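Till Kuhlmann
Jun 9, 2026

Right, I've now read the whole of the Greketti folding guide so you don't have to. All 54 pages of it. It is about folding cloth. Tea towels, napkins, T-shirts, the bits you keep under the sink. I have questions.

Claim one: a properly folded tea towel "stays absorbent for longer". Longer than what? A tea towel in a heap? I'd like to see the heap they tested it against. There's no mention of a heap anywhere.

Claim two: you should fold in thirds, never in half, as halves "stress the fibres". My mother folded everything in half and some of her tea towels are older than I am. The fibres seem calm.

(I did ask Greketti where the fibre thing comes from. I got a friendly message back with a discount code for drawer dividers.)

Then there's the surface. You need, apparently, a "dedicated folding surface", smooth, pale, waist height, with nothing else on it. I fold on the bed. Before that I folded on the sofa. In November, when the heating's on, I fold standing next to the radiator like a normal person.

I'll give them half a point here. A bed is too soft. You press a crease in and the mattress gives and the crease wanders off. I tried the same napkin on the bed and on the kitchen table and the table one was squarer. So yes, hard and flat is better. It did not need four pages and a diagram.

The pale part I'm less sure of. The argument is that you can see the edge of the cloth against it. Fine for a red napkin. Most of my tea towels are white or were once, and on a white table I'd be folding by touch.

Reinhold Rieger asked under the first post whether I'd tried the Barreto board. It's a plastic thing with hinged flaps. Shirt goes on, you flip left, flip right, flip up. Reinhold, I own one. It lives behind the wardrobe.

The board makes every shirt the same size, and that was what sold me. What it doesn't do is get the shirt on to it flat in the first place. Laying the thing out is the job. Flipping three flaps takes no time at all and never did.

That goes for all of this, by the way. Every folding video starts with the cloth already lying there, spread out and square, corners showing. Mine comes out of the machine as a knot with a sock in it.

Show me the bit before. Show me somebody hunting for the second corner of a damp napkin that has stuck to itself. I would watch that.

Small experiment, for anyone who thinks I'm just grumbling. I took one red cloth, nothing special, and timed myself. From scrunched up to lying flat took me 26 seconds. From flat to folded, hardly worth picking the phone up for. I did it again and dropped it, so I'm not reporting that one.

What helped was getting hold of two corners on the same side before doing anything else. Pinch one, then run the other hand along the edge till you hit the next. Then lift, then lower it away from you so it lands stretched.

I didn't get that from the guide. The guide says "shake out". Shake out! If I shake out a napkin in my kitchen the pepper mill goes over.

Someone is now going to tell me about Uvo. Yes. Uvo is the spray. You mist the cloth, smooth it with your palm and it "remembers the fold". I used a borrowed bottle on one half of a pile and left the other half alone, then put the lot in the drawer. A week on I had to check the pencil marks on the labels to know which was which.

To be fair to Uvo it smelled nice. So does soap.

Hundar now, and I'll be quick because I've moaned about them before. They say their cloths survive 2,000 folds. Who folded them? Over what sort of time? Same crease each go, or spread about? "Fold" could mean anything from a firm press to a lazy flop, and the packet doesn't say.

I'm not calling it a lie. I'm saying it's a number with nothing holding it up. If you fold a cloth once a week you'd be well over thirty years getting there, and it'll have met some bolognese by then.

Reinhold again: "surely it doesn't matter as long as it's neat." Reinhold, I agree with you, that is my entire position. But people are being sold boards, sprays and dividers on the idea that they're doing it wrong.

Where I will allow some fuss is napkins, when you've got people round. A napkin with its edges out of line does look sloppy next to a plate. Two folds, corners matched, press along the crease with the side of your hand. That's all I do and I've had no complaints. Admittedly they were eating at the time.

Rolling, since three of you have asked. Rolled tea towels look lovely in a basket for one evening. Then you take one out from the bottom and they all relax.

Standing them upright in the drawer, "filing" them as the guide has it: it works while the drawer is full. With half of them in the wash the rest lie down. The guide's answer to this is the dividers. Funny, that.

I tried without the dividers, using an old shoebox lid cut to fit. Did the job. It's been in there about a month and it's a bit bent at one end where I overfilled it.

One more thing that bothers me. Nearly every method is written for a square cloth with straight edges. Go and look at yours. Mine have been through the wash so often that the hem has shrunk more than the middle, and they're all slightly boat-shaped. Match the corners and the middle bulges. Match the middle and the corners miss.

The guide's advice for this is on page 3, and it's to buy new cloths. I did laugh.

So for now I'm sticking with a hard table, two hands and one pinched corner at each end, and the board stays behind the wardrobe unless somebody wants it. Collection only, I'm not posting it.
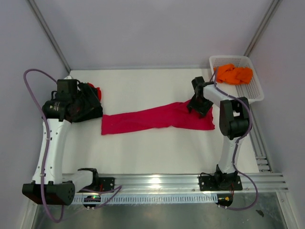

And if anyone at Greketti is reading, I'd still like to hear about the heap.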